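Neighborhood Watch Street Safety Walk: Tunura Estate and Mestitz Row
Checklist with comments from the February walk

Thank you to everybody who came out in the cold with a flashlight and a good pair of shoes! We started at 6:30 in the evening so we could see the streets the way most of us see them on the way home from work, and I've written up the comments a bit more fully than last time as several of you asked for that. If you spot something I've got wrong, please do tell me and I'll fix it before the sheet goes to the police liaison desk.

1. Street lighting
Checked: yes
Result: needs follow-up
Comment: Lamp post 121 on Mestitz Row is out again, and the one by the bus shelter flickers so badly that you'd be better off with it dark. Both have been reported to the city. The new lamps on the Tunura side are lovely and bright, and you can now read a house number from across the street.

2. Alley gates
Checked: yes
Result: one fail
Comment: The gate behind the Kļaviņa bakery doesn't latch unless you lift it and push at the same time. Please keep doing that for now, even if you're only nipping out with the trash. The other gates closed properly, and the hinges on the north one have been oiled (thank you, whoever did it).

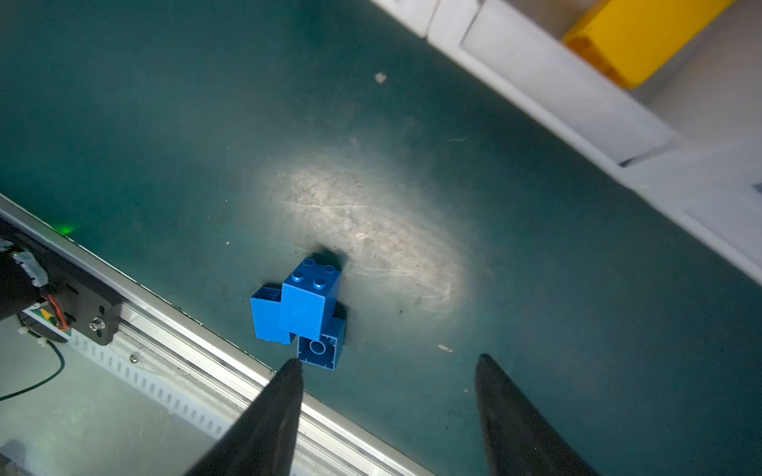
3. Hedges and sight lines
Checked: yes
Result: pass, with a note
Comment: Most of the front hedges are down to waist height, and it makes such a difference when you're walking alone. The big laurel on the corner still hides the crosswalk from drivers coming down the hill. I've put a friendly card through the door and will knock next week.

4. House numbers visible from the road
Checked: partly
Result: needs follow-up
Comment: We ran out of time on the even side. An ambulance or patrol car has to find you in a hurry, so please have a look at your own number tonight from the far sidewalk. Number 210 has theirs behind a hanging basket, and I've already had a nice chat with them about moving it.

5. Parked cars
Checked: yes
Result: mixed
Comment: Two cars had bags on the back seat in plain sight, and one had a window down a few inches. We left the usual reminder slips under the wipers. Nothing looked forced.

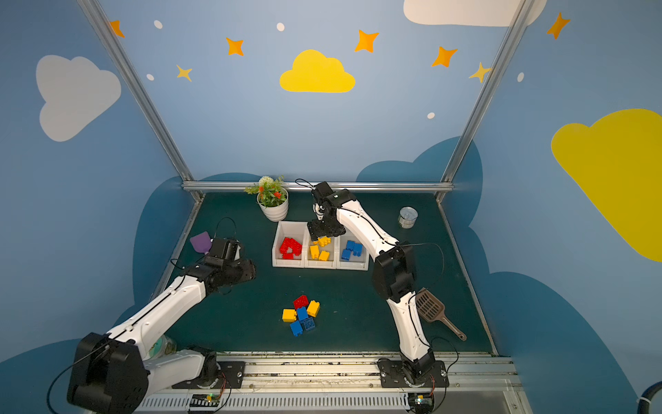 6. Garages and sheds
Checked: yes, from the path only
Result: pass
Comment: All the roll-up doors in the Clurnura garages were shut. A couple of padlocks are so rusty I'd worry about them in a stiff breeze, so if yours is getting on in years, a closed-shackle one is worth the money.

7. Notice board
Checked: yes
Result: fixed on the night
Comment: The old sheet had the wrong extension for the non-emergency desk. It should be 3305, and a corrected copy is up now. For anything happening right then and there, call 911 and don't wait to ask one of us first.

8. Graffiti and damage
Checked: yes
Result: needs follow-up
Comment: Fresh paint on the underpass wall, left-hand side as you walk toward the stores. The city reference is 2921 if you'd like to ring up and add your voice. The cracked pane in the bus shelter is a separate report and I still need to send that one in.

Next walk is on a Thursday, same start, meeting outside the bakery. Bring gloves and a spare battery.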